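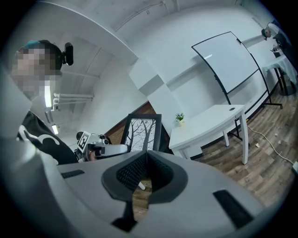 The Hanport Center for Applied Handling invites members of the public to take part in its summer open day, to be held in August at the Marulanda Building. Participants will join small groups and carry out everyday tasks with hand-held grippers under the guidance of Center staff. Each gripper is carried by the person using it and bears a square black-and-white marker on its upper face, which must be kept clear of sleeves and fingers throughout. A cap and a small device worn on a headband may be part of the equipment for some sessions, and applicants should be comfortable wearing both.

Applications are open from April 11, 2019, and will remain open until all places are filled. A total of 61 places are available.

About the open day

The open day forms part of Trarkelia, the Center's program on manual skill and automation. Visitors to last year's event recorded 851 short task runs, and the program now holds 2074 runs in all. The Center wishes to widen the range of people represented, and applications from persons with no technical background are especially welcome.

Each participant will attend one session of two and a half hours. The session consists of a short talk, a practice period, the tasks themselves, and a closing discussion with the staff of the Cerkum workshop. Tasks include picking up small household items, placing them in trays, and passing an item to a partner. A demonstration of an automated arm performing the same tasks will follow for those who wish to stay.

Who may apply

Applicants must be 18 years of age or older on the day of the session and able to stand for periods of up to 20 minutes. Both left-handed and right-handed persons may apply. Glasses may be worn. Persons with a recent injury to the hand, wrist, or shoulder are asked to wait for a later call. Employees of the Center and members of their households are not eligible.

Conditions

Participants will receive a gift card and a light lunch. Travel costs within the city are repaid on presentation of a receipt. Sessions are recorded on video. Faces are obscured before any recording is shared outside the Center, and a participant may withdraw consent in writing at any time before the recordings are released — no reason need be given.

Closed shoes are required. Loose bracelets and rings must be removed before the practice period, and lockers are provided on the ground floor.

How to apply

Application forms may be collected from the front desk of the Marulanda Building or requested by mail. Completed forms should state the applicant's preferred time of day, dominant hand, and any access needs. Applicants will receive a reply within 5 working days. Groups of up to four may apply together on a single form, although the Center cannot promise that all members will be placed in the same session.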